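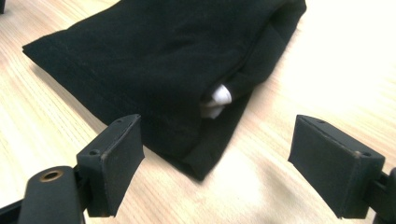
I had been meaning to get out to Binton for the open Saturday ever since my cousin told me the Flurnuson building was letting people in again, and this year I finally made the drive. It's a pretty road once you're past the reservoir, and I stopped for pie, so I missed the welcome talk completely. I'm told it was short.

Flurnuson is a laundry and garment-folding outfit, or that's how I'd put it to my neighbors. Shirts and work clothes come in by the truckload from hotels and uniform companies, and the people there have been trying for a couple of years now to get robots to do the folding. The front half of the building is still the old plant, with the big steam presses and that lovely clean smell that took me right back to my aunt's basement. The back half is where they train and test the arms.

Our guide was Imelda Umali, who runs the floor back there, and I liked her right away. She had a sore throat and had already done two tours, and she still answered every single thing we asked her, including a long question from a man who mostly wanted to talk about his dishwasher.

What I hadn't expected was that she would spend the better part of the tour on the week everything went wrong. It was in January. They had moved from white hotel linens to dark uniforms, because a customer called Padilla had signed on with a big order, all black knit tops. In the first trial batch of 2,385 pieces, only 1,941 came through folded and stacked the way they should be. The rest were dropped, or bunched up, or folded with a sleeve hanging out the side like a tongue. (Her words, and she stuck out her own to show us!)

The trouble, as she explained it, was with black cloth. On white sheets the cameras could pick out the folds from their shadows. On black, a fold and a shadow and a hem all come out looking much the same, and the software kept settling on whatever was brightest. On those tops the brightest thing was the care label. So the arm would reach for a scrap of white poking out between the layers, pinch it, and lift, and the whole top would come up by its label and unroll itself in the air. She let us try it by hand with a top from the bin, and it really does fall open all at once. Mine landed on my shoe.

Then came the part she was most serious about. One of the arms, a Grurnska, pulled a label clean off, and the scrap stayed stuck to the finger pad. The sensor in the pad read it as cloth still being held, so the arm carried on with nothing in its grip and didn't let up when it should have. A young man on the shift saw it was stuck, opened the side gate and reached in to pick the label off. The gate switch should have stopped everything dead. It had been bypassed with a jumper during setup and never put back. The pads closed on two of his fingers. He was bruised and badly scared, and he was back at work the next Monday, but she told us plainly that it could have been a good deal worse with a stronger arm, and that the jumper was their own fault from start to finish.

They shut down all the cells that same afternoon and kept them shut until every gate had been checked by two people. Of the 49 switches in the building, the one on that cell was the only one they found bypassed. I asked if that had made her feel better and she thought about it for a while and said no, it hadn't — she had walked past that gate every day.

The fixes were smaller than I would have guessed. There are low lamps off to one side now, so the creases in dark cloth catch some light. The arms are taught with a lot of extra practice on black garments, around 300 new runs in the first round, done by people working a gripper by hand. Labels get tucked in before a piece goes on the table, and setup jumpers are bright orange and signed out from a locked drawer. Padilla stayed on as a customer, I was glad to hear.

We watched a cell running for ten minutes or so through the clear panels. It folded four tops very nicely and fumbled the fifth, and the light over the gate went amber and a woman came over, turned a key, waited for the arm to settle, and only then went in. Imelda watched her the whole way and didn't say a word to us until the gate was closed again.

There was coffee afterward in the old pressing room, and somebody's excellent lemon bars. Parking is around back by the loading dock, and do wear flat shoes, as the floor in the old half is uneven and you'll be standing for most of two hours.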